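The Toothpaste Pages: A Small Gallery of Tubes, Cups and Boxes

Welcome, and thank you for wandering in. I have been putting together these pages about ordinary bathroom things since a rainy June when I couldn't find a single decent place to keep my toothpaste, and what began as a grumble has grown into a collection of 1,683 pictures, most of them sorted, a few still waiting in a folder I keep meaning to open. There are combs in there, and soap dishes, and far more cotton swab jars than any one person should care about, but toothpaste is the part I always come back to (and the part people write to me about, bless them).

On this page you'll find tubes: tubes lying down, tubes standing up, and the many little containers that people press into service to hold them. If you came for the soap dishes, they have a page to themselves now, with 136 pictures and a very long note about drainage.

A word about lying down versus standing up, as it is the question I get asked more than any other. I grew up in a lying-down household. The tube lived on the edge of the sink, got stepped over by everybody's elbows, and ended the month looking like something that had been through a war. My first apartment had a mirror cabinet by a firm called Wouters, with shelves so shallow that nothing would lie flat on them, and so I became a standing-up person more or less by force. I've stayed one ever since, and I do think the tubes have had an easier time of it.

Red is such a cheerful color for a tube, and I love how much room there is for big white lettering when one is laid down on its side. The Chinese name on this Colgate, 高露洁, runs along with the rest of it, and there's a cartoon drawing up in the blue and white part as well.
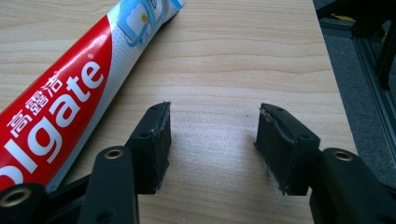 A clear box on a light wooden table, with a tube package in white, blue and red standing up inside and leaning a little to the right.
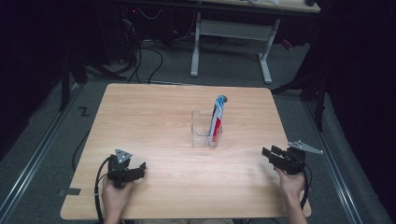
Clear boxes have won me over slowly. For years I used a blue china mug that I bought on a trip to Planthorpe, and I was terribly fond of it, but you can't see into a mug, and I never knew what was going on at the bottom until I went to wash it. (I'll spare you. It involved two hair ties and a great deal of old toothpaste.) With a see-through box you know right away when it wants a rinse, and mine gets a quick swish with warm water whenever I do the sink.

If you're choosing one for yourself, take your tube along to the store, or at least measure it. I have come home twice with a lovely container that turned out to be too short, so that the tube tipped the whole thing over the moment I let go. You want walls that come up to at least half the height of the tube, and a bottom wide enough that it won't wobble when someone reaches past it for the floss. Ato makes a square one that has served me very well, though the corners are a bit fiddly to get a cloth into. The Ilteo is rounder and easier to clean, and takes up more of the shelf than I would like.

Then there's the matter of which end goes down. Cap down, I say, if your cap is flat and wide, and your toothpaste will be waiting for you every morning without any squeezing and folding. A narrow cap is another story, and with those I put the flat end down and lean the tube against a side. My sister-in-law's household does it the opposite way around and seems perfectly happy.

Travel tubes are a small headache all their own. They vanish in a tall container, and you end up fishing for them with two fingers while half asleep. I keep mine in an old jam jar, and there's a whole row of jam jars on the next page, with lids and without, for anyone who likes that sort of thing as much as I do.

The tube pages come to 524 pictures at the moment, and I add to them in little bursts, usually in the evening when the dishes are done. I'm hoping to have around 200 more up before the holidays, mainly children's tubes with animals on them, plus a set of pump bottles that I've been arguing with myself about (are they tubes? I still can't decide). If you have a favorite holder at home, do write and tell me about it. I read every note, even when it takes me a while to answer.

Next page: Jam Jars and Other Borrowed Holders
Back to: All Bathroom Things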